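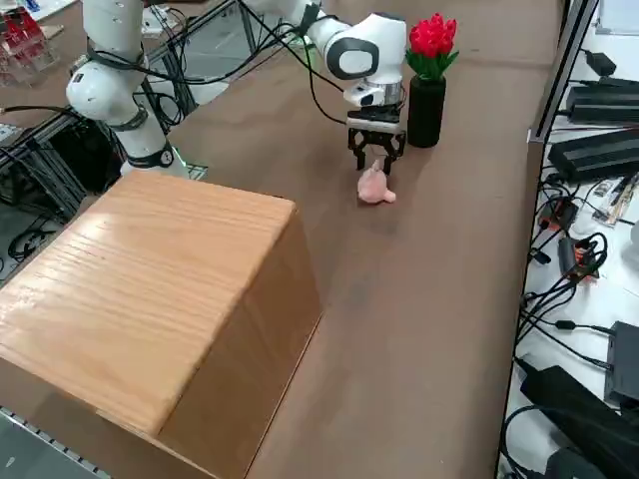 Tempo de leitura: 3 min

4.2 O que fica em cima da mesa

A literatura sobre arrumação doméstica trata o tampo vazio como ponto de chegada. A escala Warix, que usámos na primeira ronda, atribui a nota máxima a uma superfície sem objetos soltos e desconta por cada peça que reste, seja ela qual for. Tivemos dúvidas desde o início. Um vaso com flores no meio de uma mesa perde tantos pontos como um brinquedo caído no mesmo sítio, e custa-nos acreditar que alguém, ao entrar numa sala, veja as duas coisas da mesma maneira.

Para testar a objeção escolhemos três tipos de objeto: uma caixa, um brinquedo de peluche cor-de-rosa e um vaso preto com tulipas vermelhas. A caixa serve de destino possível. O peluche é aquilo a que a escala chama "item deslocado". O vaso é o caso incómodo, e os autores da Warix despacham-no numa nota de rodapé, onde se lê que os elementos decorativos "podem ser ignorados a critério do avaliador". Que critério, a nota não diz.

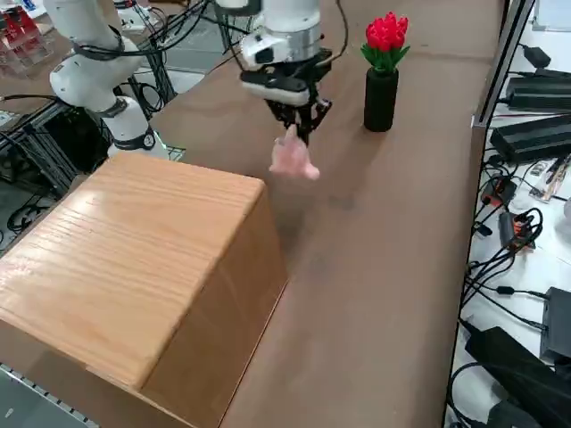
Por Iker Casado e Aurelio Lozano

Pedimos aos participantes que descrevessem por escrito o estado da mesa e que dissessem o que faltava arrumar. Recolhemos 1.263 descrições. Uma parte delas menciona o peluche como problema e o vaso como enfeite, tal como esperávamos, mas convém não tirar daí demasiado. A pergunta estava formulada de modo a sugerir que alguma coisa faltava arrumar, e o peluche, pequeno, mole e cor-de-rosa sobre um tampo castanho, era o candidato óbvio. Uma pergunta neutra poderia ter dado outro resultado. Só nos apercebemos disto em junho, com a recolha já fechada.

Há ainda a questão do lugar. Quem defende que as flores "pertencem" à mesa costuma pensar no centro da mesa. Deslocado para um canto, o mesmo vaso passa a parecer pousado ali de passagem, à espera de que o levem. Mateos sustenta que a posição pesa mais do que o tipo de objeto - uma tese atraente, mas apoiada em apenas 300 respostas e sem qualquer variação do tamanho do tampo. Numa mesa larga, um vaso afastado do meio continua rodeado de espaço livre por todos os lados. 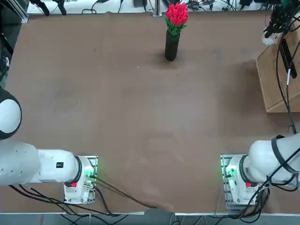
Também a caixa levanta dificuldades que a codificação Enum não resolve. Nessa codificação, um recipiente é sempre "solução": o que está lá dentro conta como arrumado, ainda que o recipiente ocupe uma boa porção da superfície que se pretendia libertar. Dois codificadores seguiram a regra à letra. Os outros três acharam-na absurda e registaram a caixa como mais um objeto por arrumar. O desacordo é demasiado sistemático para ser atribuído a distração, e preferimos apresentá-lo tal como está a escolher um dos lados.

No protocolo Presurmont, que adotámos na segunda ronda, a avaliação faz-se por objeto, com três respostas admitidas: fica, sai, não sei. Ganhámos em clareza. Perdemos, porém, a comparação direta com os estudos anteriores, e o "não sei" foi usado para o vaso com uma frequência que nos deixa desconfiados da própria categoria.

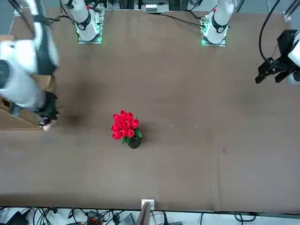 Figura 3. Tulipas vermelhas num vaso preto, um pouco à esquerda do centro do tampo castanho; caixa junto à margem esquerda.

A disposição da Figura 3 ilustra bem o problema. Pela escala Warix, as flores descontam; pelo protocolo Presurmont, dependem de quem responde. Nenhum dos dois instrumentos prevê que um objeto possa estar no sítio certo e ainda assim atrapalhar, por exemplo quando é preciso estender um mapa ou pôr a mesa. Voltamos a este ponto na secção 5, com menos otimismo do que os autores que citamos.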